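How I Set Up a Snack Corner on the Kitchen Counter

I put off doing this for two years, and then it took me one evening after dinner (and most of that was me eating what I was supposed to be sorting). If your snacks live in three different cabinets like mine did, give this a go!

Start by pulling everything out and checking dates. I found crackers from a November I don't want to talk about. Toss the stale stuff, then put the little packets in one pile and the big bags in another.

Next, pick your spot. You want counter that's away from the stove and the sink, with enough room in front for a drawer to open all the way. I forgot that last bit the first time and had to move the toaster.

For storage I went with a small drawer unit from Butard, mostly on looks. Measure your biggest bag of chips before you buy, lying flat, and add a bit for air. Bags are puffier than you think! I sent back a Cladura box that would only close if I squashed everything.

Then load it up. Chips go in lying down, never more than 2 bags deep, or the bottom one turns to dust. Small packets stand on edge so you can flip through them like records.

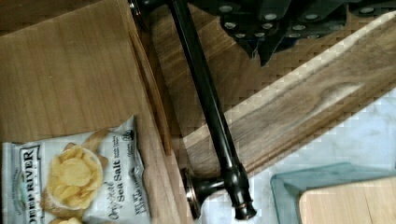
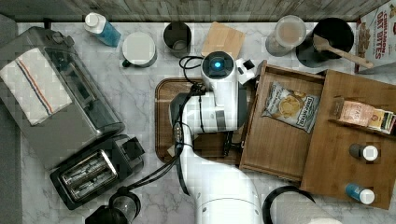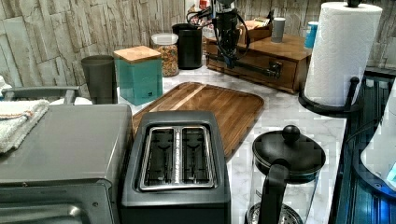
Now the boring part, which is keeping it that way. I refill once a week when I get home from the store, and whatever doesn't fit goes up on the high shelf until there's room. Open bags get a clip and go in front. If a drawer starts to stick, rub a plain candle along the runners and slide it back and forth a few times.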